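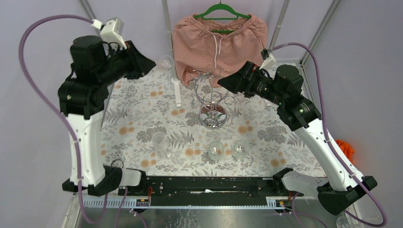 Pink drawstring shorts on a green hanger, with the metal stand and glassware on the floral cover.

Home Forums Members Search Log in

Filed under: Household Standards > Clothing and Linen > Hanging and Storage

Thread 1171: Hanging elastic-waist shorts above a table in use

wullovon_residence
Posted 3 March 2018

The Wullovon Residence is revising its written guidance for shared rooms, and we request the views of members on one section before it goes to print. The section concerns garments that are hung over a table where other household items are set out.

The shorts shown with this post have a gathered elastic waistband and a drawstring. They are on an ordinary hanger with sloping shoulders and a lower bar, and the waistband is bunched around it. The lower edges of the fabric reach the table. The present wording states only that garments "shall be hung neatly and clear of other items." Residents have asked what that means for shorts, which have no shoulders and are not easily folded over a bar without creasing.

We have three questions.

Should elastic-waist garments be placed on a standard hanger at all?
Should there be a minimum clearance between the hem and the table?
Is glassware permitted on the same table?

Comments will be accepted for 14 days.

hiebert_linen_room
Reply

With regard to the first question, our practice at Hiebert is to use clip hangers for all shorts and skirts. A waistband gathered around the shoulders of a hanger carries the weight of the garment unevenly, and elastic that is kept stretched over the corners of a hanger will in time lose its shape. Two clips placed at the side seams hold the waist flat and allow the legs to fall straight.

We would also recommend that the drawstring be tied in a loose bow before hanging. In your picture one strand is considerably longer than the other. A strand left in that condition is easily drawn back into the casing, and rethreading it takes more staff time than any other minor repair we handle.

east_wing_laundry
Reply

We respectfully disagree with the previous reply on the matter of clips. Clips leave marks on soft fabric, and on a gathered waistband they tend to slip unless they are closed very tightly. For lightweight shorts our rule is to fold them once, lengthwise, and lay them over the lower bar of a plain hanger. No elastic is stretched and no marks are left at the waist.

We agree on the drawstring.

hiebert_linen_room
Reply

The objection regarding marks is accepted for unpadded clips. Padded clips have given us no such difficulty. Folding over the bar is suitable for storage in a closet, but it leaves a crease across the legs that residents have complained of, and a folded garment is more likely to slide off when the hanger is moved.

dovix_tableware_office
Reply

Our interest is in the third question. Dovix House keeps its glassware in open rooms, and our instructions do not permit clothing to hang over a table on which glasses are standing. Lint settles on clear glass and is visible at once. There is also the matter of reaching. A person taking down a garment from the back must lean across whatever stands in front of it, and in the arrangement shown that would include a metal stand as well as the glassware.

We advise that the glassware be moved to a tray at one side before any garment is hung or removed. The printed cover is pleasant, but clear glass is difficult to see against a floral pattern, and a plain cloth would serve better under it.

muleck_hall
Reply

Muleck Hall would caution against a rule that is stricter than the rooms allow. Many residents have one table and one place to hang things. If glassware and clothing may never share that space, the rule will be disregarded from the first day.

We suggest the following text:

"Garments shall be hung so that the hem does not rest on the table. Glassware shall be set toward the front and away from hanging fabric. Drawstrings shall be tied."

A clearance of three inches is sufficient and can be judged by eye – no measuring should be required of residents.

wullovon_residence
Reply

The Residence thanks all members for their replies. The text proposed by Muleck Hall will be taken as the working draft, with the tray added as a recommendation. The question of clips or folding remains open, and both methods will be listed until the section is reviewed in August.

Reader comments

parkside_student_housing: We have adopted the drawstring sentence in our own handbook. Please advise if credit is required.

east_wing_laundry: We ask that folding be listed first.

north_annex: Does the clearance also apply to towels? Ours are longer than any garment and always touch.

Previous thread Next thread Back to Hanging and Storage Top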